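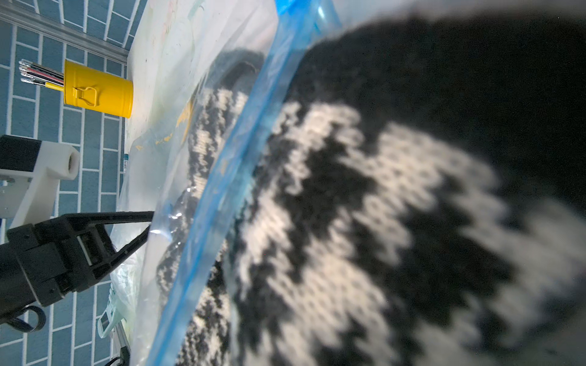 Home | Television | Film | Reviews | Contact

August
By Zulema Palma

Review: Huvance, Season Two Box Set

The second season of Huvance, starring Amancay Lucero as a harbor judge, is now available in a boxed edition from Tostarano. The set holds 10 episodes on three discs.
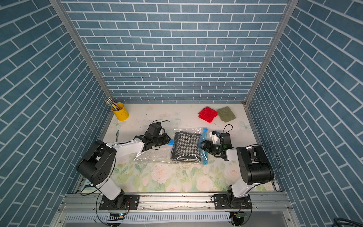
Picture quality is consistent, and the night scenes are much clearer than they were in the original broadcast. Sound is less even. Dialogue in episode 9 remains too low.
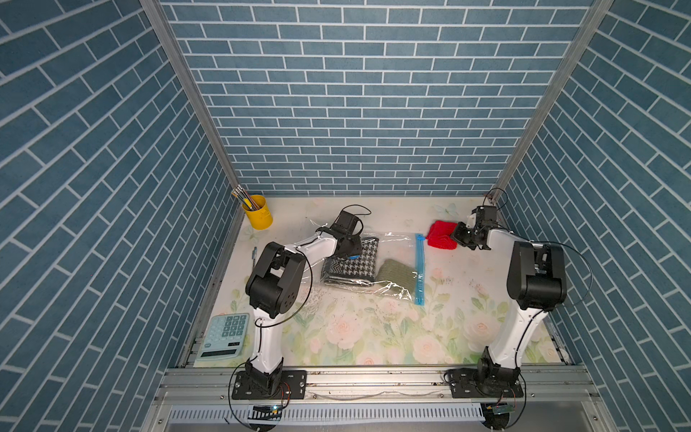 The commentary by director Benjamín Carrasco is informative on casting but says little about the change of writers at midseason. The printed booklet is thin for the price.
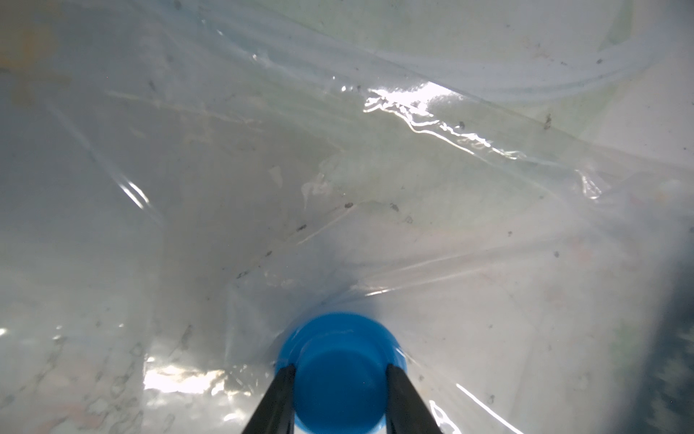

Viewers who own the first set will find this one a fair purchase. Others should begin with season one.

Related
Pascual Urrutia Leaves Misivcombe
Acuña Renewed for Third Season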